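Kelletus puts four grippers through the mug test, and we're sharing the lot

MEDIA RELEASE, January
For immediate use

We've been promising this one for ages, so we're chuffed (and a bit relieved) to say the Kelletus gripper comparison is finished and free for anyone to read. I ran most of the trials myself, which means I now have strong opinions about crockery.

The idea was simple enough. Small workshops and cafes keep asking us which gripper they should buy for light handling jobs, and we were sick of answering with a shrug and a spec sheet. So we set up one arm, picked a task everybody understands, moving mugs on and off a wooden stand, and swapped the hardware around it. We tried two grippers from Moges and 2 from Ciketti, with the same controller throughout, and gave every pairing 334 attempts. Same table, same arm, same mugs!

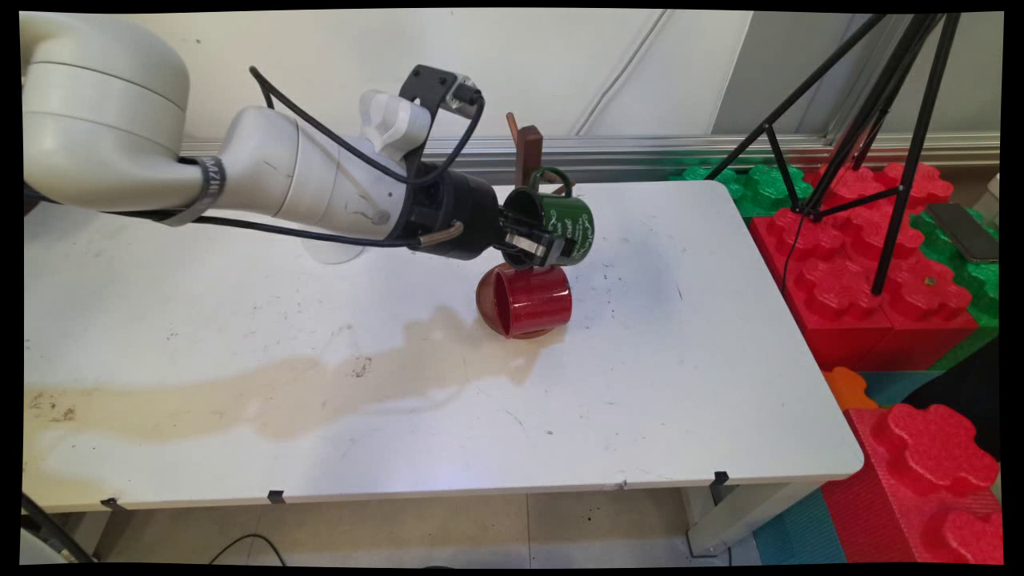
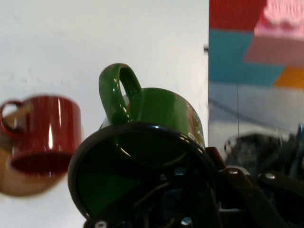 Green mug and red mug, from beside the table and from the wrist camera.

Page last changed: January, 4:30 pm

What did we learn? Mugs are harder than they look. The glaze is slippery, the handles stick out at awkward angles, and a grip that's fine on the rim can let the whole thing swing once the arm starts to turn. The softer Moges fingers were the most forgiving when we lined up badly. The stiffer Ciketti pair was quicker, but it wanted the mug in the right spot every time and sulked when it wasn't.

The cameras surprised me more than the grippers did. I'd always favoured a fixed view from the side, but close in, the wrist view was the one I kept going back to when a grasp went wrong. Shiny handles still gave it grief under our lights, so we've put the worst of those runs in the report as well.

We're also releasing our settings, our scoring sheet and up to 800 clips from the trials through Drondard, our project library. Grab whatever's useful. If you've got a gripper you'd like us to try next, send it over with its mounting plate and allow us 30 days to get it through the same program. We'll publish the results whether they flatter you or not.

Media enquiries: the Kelletus workshop desk, weekdays from 9 am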